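木の板はどうやってできているの?

木でできた板をよく見ると、細い線やもようが見つかります。このページでは、木の板のもようと、板のつなぎ方についてしらべます。

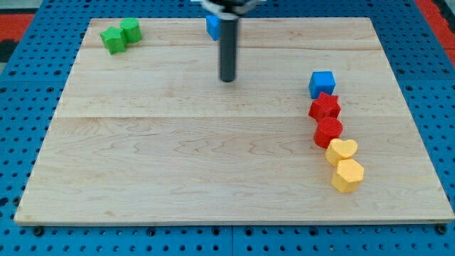
もようの名前は「木目」

木の表面に見える、波のような茶色っぽいすじを木目(もくめ)といいます。写真の板はメープルという木の色をしています。メープルは、日本語ではカエデのなかまです。白っぽくて明るい色なので、木目はうすく見えます。

木は毎年、幹の外がわに新しい部分を作って太くなります。春に育ったところと、夏から秋に育ったところでは、色やかたさが少しちがいます。そのちがいが輪になったものが年輪です。丸太をたてに切ると、年輪は輪ではなく、すじや波の形になってあらわれます。

まっすぐな線は何?

木目のほかに、まっすぐで少しこい色の線があります。これは板と板のつなぎ目です。写真の板は、長い板を何まいか横にならべて、ふちとふちをくっつけて作られています。

はばの広い板を一まいの木からとるには、とても太い木がいります。細長い板をつなげば、それほど太くない木からでも広い板が作れます。つなぐときは、ふつう次のようにします。

1 板のふちをまっすぐにけずる。
2 ふちに木工用の接着剤をぬる。
3 板をならべ、道具で横からしめつける。
4 接着剤がかたまったら、表面をけずって平らにする。

板はのびたり、ちぢんだりする

木は空気の中の水分をすったり、はき出したりします。しめった日がつづくと少しふくらみ、かわいた日がつづくと少しちぢみます。一まいの広い板は、このせいでそることがあります。木目の向きを考えてつなぐと、そりが目立ちにくくなります。

さがしてみよう

家や学校にあるつくえ、たな、まな板などを見て、つぎのことをノートに書きましょう。

・木目はまっすぐですか、波のようですか。
・まっすぐなつなぎ目はありますか。
・つなぎ目の右と左で、木目はつながっていますか。
・形のちがうつみ木を上におくと、たおれずに立ちますか。

つなぎ目で木目が急にかわっていたら、べつの板をつないだしるしかもしれません。本物の木ではなく、木目を印刷した紙やシートをはった家具もあります。板のはしも見て、表面のもようとくらべてみましょう。

文:Jianhua Gu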